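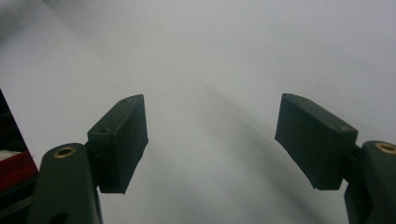
Plokard
Conversations
17/02/2019

The baker behind Dovance rye bread still gets up at three, and she still loves it. "I wake up before the alarm," she says, laughing. "My husband thinks I'm crazy, but I want to see what the dough did overnight!"

We met in the back of her shop on Ostrowski Street, where she has been baking for eleven winters. She learned from her grandmother in Tultitz, a town so small that everyone shared the same oven on Saturdays. You marked your loaf with a thumbprint or a fork so you'd get the right one back. Hers was a crooked letter D. It's still on every loaf she sells.

The starter came with her in a jam jar, wrapped in two sweaters. "It smelled terrible after the trip," she says. "I fed it on the kitchen counter and went to bed worried. By breakfast it had climbed out of the jar and was halfway to the toaster."

These days the shop turns out almost 200 loaves on a Friday and 70 on a slow Tuesday. Most are the dark rye with caraway, though the seeded one is catching up (I ate three slices during our talk, with salted butter, and took a whole one home). She bakes them hard, until the crust is nearly the color of coffee.

Customers used to send them back. "They said, this is burned. I said, wait until tomorrow and try it again. Rye needs a day. Some of them came back the next afternoon and bought two."

Her advice for people starting at home is wonderfully relaxed. Use your hands. Buy a cheap scale. Don't throw out a flat loaf, slice it thin and toast it. "My first one in this country weighed as much as a brick, and we ate it for a week with soup."

What about flour? She gets excited here and pulls open a sack to let me smell it, sweet and a little grassy. It comes from a mill 40 miles north that grinds on Mondays, and she can tell when the rain has been heavy up there. "The dough gets sticky and moody. Then I add less water and I talk to it nicely."

In March she plans to start Sunday classes, six people at a time around the big table. The waiting list is already filling up. Everyone will take home a spoonful of the starter, and she asks that they bring their own jar, with a lid that doesn't close too tight.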